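Foltby Depot Museum and Visitor Trail
Pre-season walkthrough: checklist with comments
Date: 8 August 2024
Done by: Tetteh Antwi
Covers: depot, boardwalk, overlook, bus lot. Ferry landing is on its own sheet.

Marks: OK / FIX / CLOSE (keep visitors out until fixed). Comments typed up from the clipboard, sorry for spelling.

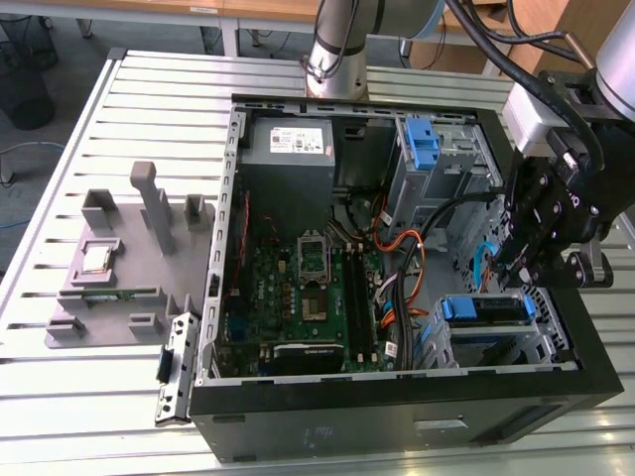
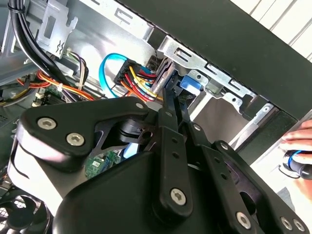
1. ARRIVAL AND BUS LOT

1.1 Entrance sign readable from the road: OK. Vines starting up the left post.

1.2 Bus lane painted and clear: FIX. Paint mostly gone at the turn. Two tour buses can't pass there without one going up on the grass. Gredholm coaches are the long ones, measure for those.

1.3 Accessible spaces: OK. Signs up, ramp clear.

1.4 Path lights: FIX. 6 out between the lot and the depot door. Same stretch as February. Were they ever replaced or just reset?

1.5 Trash cans: OK. One lid missing, not a safety thing.

2. DEPOT BUILDING

2.1 Front steps: FIX. Second step from the top rocks when you put weight on the outside corner. Cone on it for now. School groups all bunch up right there to get their picture under the station name so please do this one first.

2.2 Handrails: OK both sides. Splintery on the north one, sand it.

2.3 Exit doors open from inside: OK front and side. FIX back. Sticks at the bottom, took a shoulder to open it. Not acceptable with a full waiting room.

2.4 Posted capacity: OK. Sign is there, behind the brochure rack. Moved the rack.

2.5 Extinguishers: OK ticket office, OK waiting room. FIX baggage room, tag out of date.

2.6 Baggage room floor: OK. Old scale still sticks out past the rope. Kids climb on it. Move the rope out two feet.

2.7 Telegraph table: OK. Glass top tight, no chips.

2.8 Restrooms: FIX. Hot water at the womens sink is too hot. Turn down heater and check again with a thermometer.

2.9 First aid kit: FIX. Out of large bandages. No tweezers (splinters, see 2.2).

3. BUSTOS CREEK BOARDWALK

Length walked: all of it, 3000 feet out, same way back.

3.1 Deck boards: FIX. 37 marked with orange chalk. Most are just raised screws. The soft ones have an X. Don't go by the chalk after rain, I also put the list in the desk drawer.

3.2 Railings: OK to the heron bench. CLOSE past it. Post is loose at the base and the top rail moves with it. Chain is up, sign on chain. Somebody check the sign is still there each morning, it blew off once while I was standing there.

3.3 Non-slip strips: FIX. Peeling on the two shady bends. Worse than no strip, toes catch on them.

3.4 Overhanging limbs: FIX. Dead one over the second bench. Needs a saw and a ladder and somebody on the ground.

3.5 Benches: OK. Wasp nest under the first, small. Spray in the evening.

3.6 Distance markers: OK. The last one says 400 feet to the overlook and I beleive it.

3.7 Snake sign: OK. Faded, order a new one with the next batch.

4. OVERLOOK

4.1 Wall height and condition: OK. Some mortar loose on the river side, keep an eye on it.

4.2 Coin telescope: FIX. Base bolts hand loose. Tightened what I could, needs the big wrench.

4.3 Steps down to the old mill site: CLOSE. Washed out under the bottom three. Tape is not enough, people step over it. Needs the gate put back. Take the mill site off the handout map till then, we get folks who drove hours to see it and they will go down anyway if the map says so.

4.4 Cell signal: Weak. One bar by the wall, none at the steps. Guides carry the radio. Radio test back to depot: OK.

5. GUIDES AND GROUPS

5.1 Head count at start and at the overlook: OK, on the tour sheet.

5.2 Water on hot days: FIX. Only one jug at the depot. Want another at the heron bench.

5.3 Lightning rule posted: FIX. It's in the binder but not on the wall. Put it on the wall.

5.4 Nuson House tour: Not checked. Locked, no key on the hook. Who has it?

5.5 Wheelchair route: OK depot and the first part of the boardwalk. Tell people at the ticket window that the far end is chained off, before they set out.

DO FIRST
- Depot step (2.1)
- Back door (2.3)
- Railing post past heron bench (3.2)
- Gate at mill steps (4.3)
- Dead limb (3.4)

Everything else can go on the regular list. Will walk the boardwalk again once the boards are done, and Nuson House when the key shows up. Leave a note at the ticket window if you fix something, with the item number.

T. Antwi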